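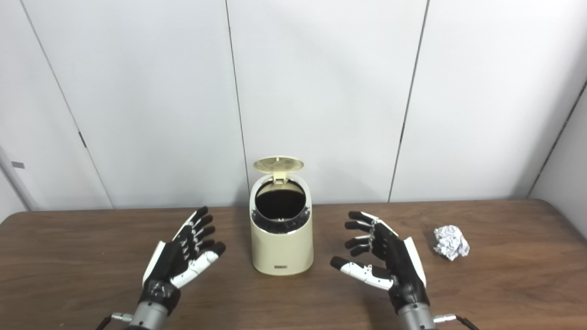

紙くずを捨てさせるまで：両手ロボットの模倣学習、接触前区間の重み付け

最終更新 6月4日　文責 Kurniawati Liem

人間なら三歳児でもできる作業を、多指ハンド二本と頭部カメラと、それなりの電気代を使ってやらせるための手順書です。タスクは「机の上の丸めた紙を右手で拾い、蓋の開いたゴミ箱に入れ、左手で蓋を閉める」。研究室の内部名はHundura課題といいます。名前の由来を聞かれても困ります。

扱う手法は、デモの軌道を接触の前後で区切り、手が物に触れる直前の区間だけ損失の重みを上げる、というものです。新しさで論文が通るような話ではありません。ただ、うちの環境ではこれを入れるかどうかで結果がかなり変わったので、後から来た学生が同じ穴に落ちないように書いておきます。穴の場所は全部印をつけたつもりですが、新しい穴を見つけた人は末尾の変更履歴に追記してください。

前提とする読者は、模倣学習の方策を一度は自分で学習させたことがあり、遠隔操作で一度はハンドを机にぶつけたことがある人です。後者がまだの人も、手順3あたりで経験できます。

用意するもの

・五指ハンドを左右に付けた双腕の機体。手首から先のケーブルに十分な余長があること
・頭部カメラ（RGBのみで可。深度は使いません）
・遠隔操作用のグローブと、操作者の忍耐
・小型で蓋がヒンジで開くタイプのゴミ箱
・紙。コピー用紙の裏紙でよい
・記録ソフト Pridby
・学習コード Vastora（ラボのサーバーの共有領域にあります）
・マスキングテープと鉛筆

深度を使わない理由を毎年聞かれます。ゴミ箱の内側が黒いと、使っている深度センサーの値が穴だらけになるからです。内側の白いゴミ箱を買えばよいという意見はもっともで、買いに行った人はまだいません。

手順1　タスクを四つの区間に切る

最初に決めるのは区間の境目です。ここを曖昧にしたままデータを取り始めると、あとでラベル付けをする人（たいていは自分）が泣きます。

接近：右手が動き出してから、指先が紙に触れる直前まで
把持：指先が紙に触れてから、紙が机から離れるまで
投入：紙が机から離れてから、指が開いて紙が手を離れるまで
閉蓋：左手が蓋に向かって動き出してから、蓋が閉じて左手が戻るまで

投入と閉蓋は時間的に重なってかまいません。上手な操作者ほど、右手がまだ箱の上にあるうちに左手を動かし始めます。重なりを禁止した版も試しましたが、動きが役所の窓口のようになったのでやめました。

「直前」の定義は、指先が紙に触れた最初のフレームから逆向きに16フレームです。この16という数は方策の出力チャンク長と揃えてあり、揃えていること自体に意味があります。詳しくは手順6で。

手順2　初期配置を決める

ゴミ箱は机の中央付近、ロボットから見てわずかに左。紙はその右側に置きます。冒頭の写真の配置がそのまま基本形で、紙は右手の指先からは遠く、腕を伸ばさないと届きません。この「届かない」が大事です。指先のすぐそばに紙を置くと接近区間がほとんど消えてしまい、重みを上げる相手がいなくなります。

紙の位置を変える範囲は、机の右側にマスキングテープで四角く囲っておきます。ただしテープは撮影前に必ず剥がし、代わりに鉛筆で四隅に小さな点を打ってください。以前テープを貼ったままデータを取ったところ、方策はテープの角に向かって手を伸ばすことを完璧に覚えました。紙がなくても伸ばします。デモとしては見応えがあったものの、成功率には数えられません。

ゴミ箱の位置は動かさず、向きだけ変えます。蓋のヒンジが奥にある状態を基準に、左右に少しずつ振る。ヒンジが手前に来る向きは除外です。その場合、左手は蓋を奥から引き倒すことになり、別の課題になってしまいます。

紙の丸め方には好みが出ます。Prasetyo Yeohの丸めた紙は硬くて小さく、私のはゆるくて大きい。どちらも混ぜて使ってください。一人の丸め方だけで集めると、方策は紙を握る力まで含めてその人の性格に合わせてきます。

手順3　手のゼロ点を合わせる

電源を入れたら、両手を手のひらが見える「待機姿勢」に戻します。指を軽く曲げ、親指は内側。このとき頭部カメラの画像の下側に両手が入っていることを確認します。入っていなければ首の角度がずれています。首を直してください。手を上げて画像に入れる、という解決をした人が過去にいて、その日のデータは全部使えませんでした。

次に、右手の親指と人差し指をゆっくり近づけ、触れたところで関節角を記録します。左手も同様。Pridbyの画面左下に「zero」と出れば完了です。「zero?」と疑問符付きで出ることがありますが、これはソフトの側も自信がないという意味なので、もう一度やります。三回続けて疑問符が出たらケーブルを疑います。手首の横のコネクタが緩んでいることが多いです。

ケーブルは手首を一番ひねった姿勢で張らないことを確かめてから固定します。張っていると、閉蓋の最後で左手がわずかに引き戻されます。学習後に「この方策は蓋を閉めるときに遠慮がちだ」と評されたことがあり、原因はそれでした。

手順4　デモを集める

操作者は二人以上で交代します。一人が続けて操作すると、後半の軌道が明らかに雑になります。本人は上達したと言います。

1. 紙を範囲内に置く。置いた人は机から離れる
2. Pridbyで記録開始
3. 一拍おいてから右手を動かす。静止フレームが少しは要ります
4. 紙を拾い、箱に入れ、蓋を閉める
5. 両手を待機姿勢に戻して記録停止
6. 結果を「良」「可」「不可」のいずれかで付ける
7. 蓋を開け、紙を取り出し、1に戻る

7が一番つらい作業です。ロボットに捨てさせた紙を人間が拾い直すわけで、自動化の意義について考える時間がたっぷりあります。紙を箱から出さず新しい紙を次々に使う案もありましたが、箱の中身が見えるようになって見た目が変わるうえ、裏紙が足りなくなりました。

接近中に迷いが出た試行も消さずに残します。紙の手前で一度止まり、手首の角度を直してからつかみに行く動きは、初心者の操作に見えて、実は後で一番役に立つデータです。Irfan Sembiringの操作にはこれが多く、初めは全部「不可」に落としていました。謝罪は済んでいます。

私たちが集めたのは364本です。途中で紙を落とし、拾い直して成功した試行も含みます。

手順5　選別する

364本から、以下に当てはまるものを外します。

・記録の途中で人の手や袖が画面に入った
・紙が机から落ちた
・蓋が閉まりきっていない
・ゴミ箱が動いて元の位置からずれた
・操作グローブの追跡が飛び、指が一瞬あらぬ方向を向いた

最後の項目は目で見ても気づきにくいので、関節速度のグラフを見ます。細い針のような山が立っていたら外してください。「平滑化すれば使えるのでは」と思うでしょうが、針の前後で操作者が慌てて補正しているため、平滑化後の軌道は誰の意図でもない動きになります。

残ったのは217本でした。減りすぎに見えますし、私もそう思いました。けれども外した分を戻して学習した版は、戻さない版より悪い。悔しいので二回確かめています。

手順6　区間ラベルと重み

区間の境目はまず自動で付け、あとから人が直します。自動の判定は単純です。右手の指の電流値が閾値を超えたところを把持開始、親指と人差し指の間隔が急に開いたところを投入終了とします。閾値はハンドの個体ごとに違うので、設定ファイルを他人からコピーしないこと。

紙は軽くて柔らかいので、電流値の立ち上がりは実際の接触より遅れます。ここを直すのが人の仕事です。Pridbyのコマ送りで、指先が紙に触れたと見えるフレームを選び直します。折り目の影と指の影が重なって判断に迷ったら、早いほうを採ってください。遅いほうを採ると、重みをかけたい区間に接触後のフレームが混じります。

ラベルができたら、Vastoraの設定を次のようにします。

chunk_length: 16
pre_contact_window: 16
pre_contact_weight: 4.0
other_weight: 1.0
hands: both
image: head

pre_contact_windowをchunk_lengthより長くすると、重みのかかったフレームだけで一チャンクが埋まる場面が増え、方策は接近を急ぐようになります。短くすると、効果がほぼ消えます。同じ値にするのが無難です。理論的な裏付けがあるかと聞かれたら、ありません。

重みの4.0は、1.0から順に倍にしていって、悪くなる一つ手前で止めた値です。8.0では手が紙の真上で完璧な姿勢を取り、そのまま満足したように止まります。つかむ直前の区間ばかり褒められて育つと、こうなるようです。

左手の接触前区間にも同じ重みをかけるかどうかは、ラボ内で意見が割れました。蓋は紙と違って位置がほとんど変わらないので、かけなくても閉まります。かけると少しだけ滑らかになります。標準設定ではかけています。

手順7　学習を回す

画像は頭部カメラの一系統のみ。入力は画像と両手の関節角、出力は両腕と両手の目標関節角です。

色の揺らぎは弱めに入れます。ゴミ箱がクリーム色で紙が白、壁も白い。ここで色を大きく揺らすと、紙と壁の区別がつきにくくなるだけです。切り抜きの揺らぎも、両手が画像から消えない範囲に抑えます。左右反転は使いません。反転した画像では左手が紙を拾うことになり、関節の対応を直す手間をかけてまで増やすほどのデータではありませんでした。

学習中に損失のグラフを眺め続けるのは自由です。ただ、重み付きの損失は重みなしの版と値を直接比べられません。比べたい場合は、設定のlog_unweightedを有効にして、重みなしで計算し直した値を出してください。2月にこれを忘れて「悪化した」と報告し、翌週の打ち合わせで撤回したのは私です。

チェックポイントは最後の一つだけでなく、途中のものも残します。検証損失が一番低いものが実機で一番よいとは限らず、うちではたいてい、それより少し後のものが勝ちます。

手順8　実機で評価する

評価の配置は、学習に使う前に決めて紙に書いておきます。結果を見てから配置を選ぶ誘惑は想像以上に強く、しかも本人は誘惑だと気づきません。

配置表はRidwan Teohが作りました。紙の位置とゴミ箱の向きの組み合わせで、全部で109通り。各配置につき一回ずつ、重みありと重みなしの方策を交互に走らせます。交互にするのは、時間が経つとハンドの指が温まって動きが変わるからです。片方をまとめて先にやると、温度を評価したことになります。

成功の判定は三点です。紙が箱の中にあること。蓋が閉まっていること。ゴミ箱が倒れていないこと。三つ目は当然だと思うでしょうが、倒した箱に紙を入れて蓋を閉めた方策がかつて存在しました。

非常停止は操作者とは別の人が持ちます。ボタンを持つ係はスマートフォンを見ないでください。

結果

重みなしの方策は、配置表の半分に届きませんでした。重みありは三分の二を少し超えました。差のほとんどは把持の失敗が減ったことによるもので、投入と閉蓋の成績はほぼ変わりません。接触前だけ重くしたので、接触だけうまくなった。つまらないくらい素直な結果です。

比較として、把持区間そのものに同じ重みをかけた版も学習しました。こちらは重みなしとほとんど同じ成績です。指が触れた後では、手首の角度の間違いを取り返すには遅いのだと考えています。考えているだけで、それを直接測る実験はまだしていません。

残った失敗は、紙が範囲の一番奥にある配置に偏っています。腕が伸びきる手前で手首の自由が減り、親指が紙の手前の机をこすります。これは学習の問題というより腕の長さの問題で、重みをいくつにしても腕は伸びません。

うまくいかないときに見る順番

手が紙と違う場所に向かう
首の角度、次に机の上の余計な物。鉛筆の点を濃く打ちすぎていないかも見ます。

紙の上で止まる
重みが大きすぎるか、ラベルが遅れています。数本のデモを開き、接触と付けたフレームで本当に触れているかを確かめてください。

つかむが、持ち上げる途中で落とす
紙の硬さが偏っていないか。別の人に丸めてもらうと直ることがあります。

箱の縁に紙が引っかかる
開いた蓋に手の甲が当たるのを避けて、手前で離している可能性があります。ゴミ箱の向きをデモの範囲内に戻して再試行。それでも出るなら、奥側まで手を入れてから離すデモが足りていません。

蓋を閉めるのが早すぎる
投入と閉蓋の重なりが大きいデモばかり選んでいませんか。右手を挟んだら、まず止めて、指の関節に異音がないか聞いてからログを見る。順番を逆にしないこと。

何も動かない
非常停止が押されたままです。

別の課題に移すとき

Adi Rondonuwuが同じコードを布巾の折りたたみに使いましたが、効果はありませんでした。布の課題では接触が長く続き、「直前」が一度しかありません。逆に、物を次々につかんでは置くような課題なら期待できそうです。机の上の紙を複数にした版は準備中で、ラベル付けの担当者を探しています。

変更履歴

・ゼロ点合わせに疑問符表示の説明を追加（Yeoh）
・log_unweightedの項を追加（Liem、自戒を込めて）
・配置表の置き場所をNugrohoの共有フォルダに移動。旧フォルダの表は向きの符号が逆なので使わないこと（Teoh）
・「テープは必ず剥がす」を二度目の事故のあと太字にしたが、書き出しで太字が消える。各自、心の中で太字にしてください（Sembiring）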